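Notebook, charter clinic research room
September, 8:40 am

Kettle's broken again. Started on the Farina box with tap water and a sense of grievance.

Where we are: the Stasano brief argues that the right to be heard before a benefit is cut off was settled law before the tribunal ever got its hands on it. The other side says the early decisions were all about licences, and that a licence is a different animal. I've now read 124 of the 402 decisions on the list, and my impression is that the early panels didn't know what kind of animal they had either. Several of them use "right", "privilege" and "indulgence" in the same paragraph for the same thing. One uses "favour" and then apologises for it in a footnote.

Coding so far is on Saodah's sheet, version 4. Columns are: was notice given, was it in writing, was there any chance to answer, did the panel say where the duty came from. The last column is the problem child. Most panels simply announce that fairness requires such and such, as if fairness had phoned that morning. I have been entering these as "unsourced". Leopoldo Robles wants "common law, implied", and he may well be right, but he hasn't read the one where the chair cites his own earlier speech to a service club.

10:15. Saodah Ismail in. She wants the Dolitz line pulled out and treated separately, because in Dolitz the applicant got a letter but the letter was addressed to his brother. Does that count as notice? I had it as yes with a question mark. She had it as no, underlined. We've agreed on no, and I have removed my question mark with dignity.

She also caught me double-counting. Two decisions from the Madville sittings are the same decision, once as released and once as corrected, the correction being that the applicant was a woman. The panel had called her "he" for eleven pages, including the part about her pregnancy. Keep the corrected one, note the other in the margin.

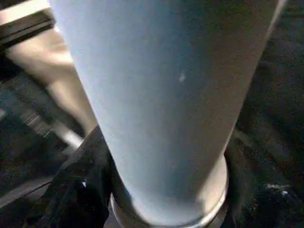
Madville generally is a mess but an honest one. The registrar there kept handwritten summaries of oral reasons, and they're better than the typed reasons from anywhere else. Favourite so far: "Chair not satisfied. Chair went on at some length as to why." If we could cite that in the factum I would retire happy. As it stands we can cite it for the fact that oral reasons were given, which helps on column three.

Lunch at the desk. Not recording what it was.

1:30 pm. Phone call with Leopoldo about the equality argument. He'd like to run it as a second ground: the cut-off rule hit one household type much harder than the others, and the ministry knew it. I think the argument is good and our numbers for it are thin. The decisions mostly don't say who was living in the house unless the panel disapproved of them. So what we'd really be measuring is disapproval, and that's a fine subject for a thesis but a rotten one for a hearing. He said courts have acted on less. I said yes, and we spend our days complaining about it. Left it there, cordially.

Possible way round: the intake forms. If they survived, they'd have household size and composition on page one. The archives finding aid lists a series of more than 400 files under "Forms, misc., water damaged", and I have chosen to read that as encouraging. Request slip filled out. It wanted a reason for access and gave me a line the width of my thumb to put it on. I wrote "litigation".

3:50. Back on the box. A run of very short decisions, all by the same member, all allowing the appeal, none giving a reason. I like this person enormously and can't use a word of it. Coded as "heard: yes, source: silent". Saodah thinks a run of silent allowances is itself evidence of a practice. I'd want to see what the department did afterward, whether it changed its letters. Check the circulars.

To do:
Fix the Dolitz entry on the shared copy as well, I only did mine
Ask Saodah for her note on licences versus benefits
Chase the archives slip
Send Leopoldo the service club decision
Kettle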